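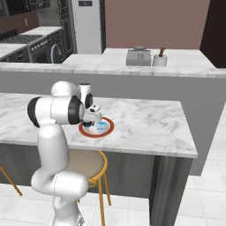
Kolev Robotics Club – Frequently Asked Questions

Print this page | E-mail this page

Who can join?
Any student enrolled at Pronville, in any year and on any course. There is no entry test. Membership is capped at 18 per term, as that is the number of simulator licences we hold.

Do I need to be able to program?
Basic Python is enough. You should be able to write a loop, read a file and follow an error message back to the line that caused it.

Do I need my own computer?
No. The simulator runs on the lab machines. It can be installed on a laptop with a separate graphics card, but we do not give support for home installs.

What is the Lolora task?
Lolora is our entry for the Gakwood student contest. It is a set of table-top handling tasks carried out by a simulated arm in a simulated kitchen. Teams write the control code. The kitchen model is supplied by the organisers and may not be edited.

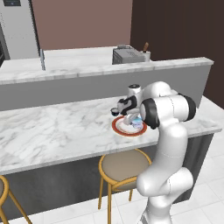

Lolora kitchen: gripper over the red-rimmed plate on the island.

How is a run scored?
Each task is run 80 times with small changes to the starting positions of the objects. The score is the share of runs completed within the time limit. Touching the worktop is allowed – pushing an object off it ends the run.

What score do we need to qualify?
The pass mark for the first round is 52 per cent. Scores are not carried into the second round.

How large is a team?
Up to five. Members may move between teams until the November code freeze.

My arm stops short of the target. Is this a fault?
Usually not. Check that the target is given relative to the arm base and not the room origin, then check the joint limits in your settings file. If both are correct, send us the log.

Can I see the run from more than one side?
Yes. Several views can be saved for the same run. Each extra view slows the simulator, so switch them off for scored batches.

Filed under: Student Clubs > Robotics > Help

Contact the club | © Kolev Robotics Club, Pronville | Back to top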